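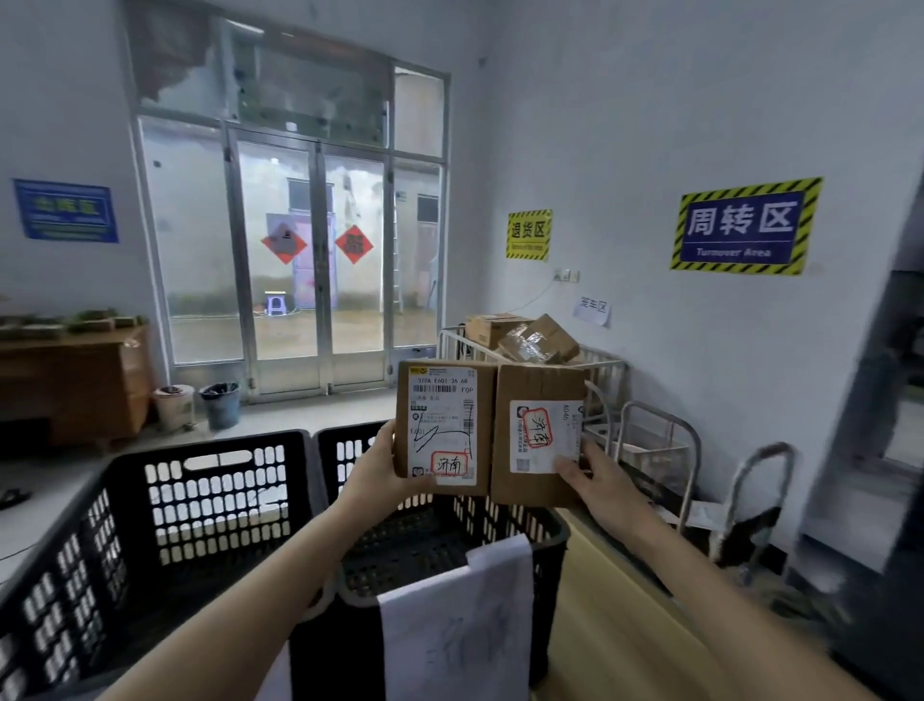 Two parcels marked for Jinan, at the crates in the sorting room.

Zullelgate Parcel Room: progress report for March
Prepared by Jocelyn Penner for Ekow Ayaaba, Bakix
March 6, 2024

Sorting by destination is now the normal way of working. Parcels with the city name written on the label go to the crate with the matching paper sign. Chun-hung Chuang rewrote the sorting instructions in February, and new staff are trained from his version. We handled 484 parcels in the period. Of these, 14 went into the wrong crate and were caught before pickup.

Most of the errors came from handwriting. Red boxes and ovals around the city name help, but marker over the printed label can still slow people down. We have asked the drop-off points to keep the printed address clear.

Buffer shelf
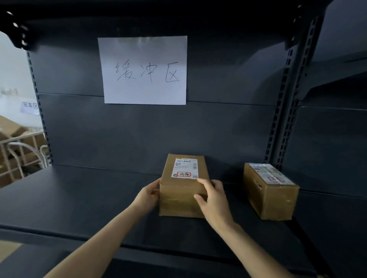

Photo: Shoshana Baptiste / Zullelgate

The gray metal shelving has a section signed 缓冲区 (buffer zone). Parcels that can't go straight to a crate wait there. Damaged cartons are also held on it until they are retaped and checked against the list. Uzma Bhutto clears the section at the end of each shift. Three parcels stayed longer than a day, all with incomplete addresses.

Spending is within budget. The order for printed signs is two weeks behind, so handwritten paper is still in use.

Next period: replace the paper signs, and agree a pickup time with Yakubu for the afternoon crates. We need a decision from you on the second item by the end of the month.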